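**FOR RELEASE – July 2019**

# Godinho Opens Its Folding Room to Families for a Second Season

OSBY – There is a particular kind of Saturday when the clean laundry has been sitting on the bed since morning, everyone has walked past it at least twice, and somebody finally sighs and starts folding. Godinho, the home-keeping workshop on the upper floor of the old Betau building, has built a whole program out of that moment, and we are very happy to say that it is coming back for another season!

The Folding Room is a free drop-in class for parents, grandparents, students leaving home and anyone else who would like a little company while they learn to deal with a pile of clothes. It began in February with a handful of neighbors and one bed, and has since welcomed 1343 visitors, many of whom came back with a sister or a roommate in tow.

Classes take place at a made-up bed, because that is where most people really fold. The bedding is cheerful and well used, and the practice pieces are the sort of thing that comes out of any family's dryer, with soft knits and fleece getting most of the attention this season.
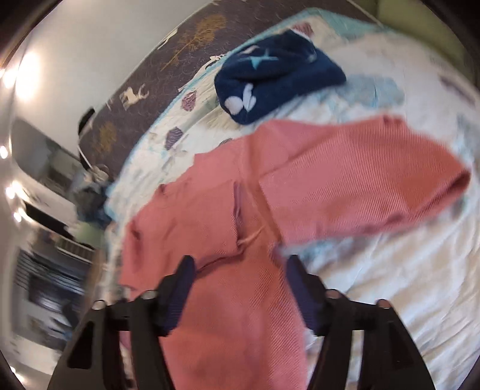

*A pink knit and a star-print navy fleece on the bed at the Folding Room, Osby.*

"People arrive thinking they are bad at folding, and mostly they have only been in a hurry," said Benedita Marinho, who started the program and still teaches the early class. "I ask them to lay the knit out loosely first and find the sleeves. You smooth it with the flat of your hand, you don't tug at it, and you let the ribbing settle. My grandmother did it that way and I have never found anything I like better."

Fleece gets its own part of the class – it is bulky, it springs back, and it will happily take up half a drawer if you let it. Visitors learn to open the heap from one corner, press the air out with a forearm and fold toward the middle.

Hưng Kim, who looks after the bedding and the schedule, has also added a short session on quilts and bedspreads this year, after a good many requests. "A quilt has its wrinkles and that's fine by me," he said. "I like a bed that looks as if somebody's children have been on it."

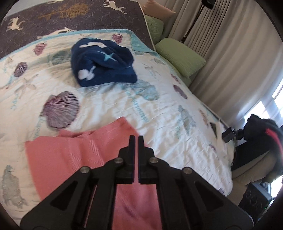

## Dates, Places and How to Join

The new season runs for 20 weeks, with room for roughly 100 visitors each week across all the classes. Each class lasts 2 hours, and you are welcome to come late or slip out early. Small children may come along with a grown-up.

A sister class will open in Cistska in the fall, in the same relaxed style.

There is no charge, and practice clothes are provided, though you are warmly invited to bring a bag of your own clean laundry and take it home folded. Places can be reserved at the Godinho front desk in Osby.

**Press contact:** Hưng Kim, Godinho, Betau building, Osby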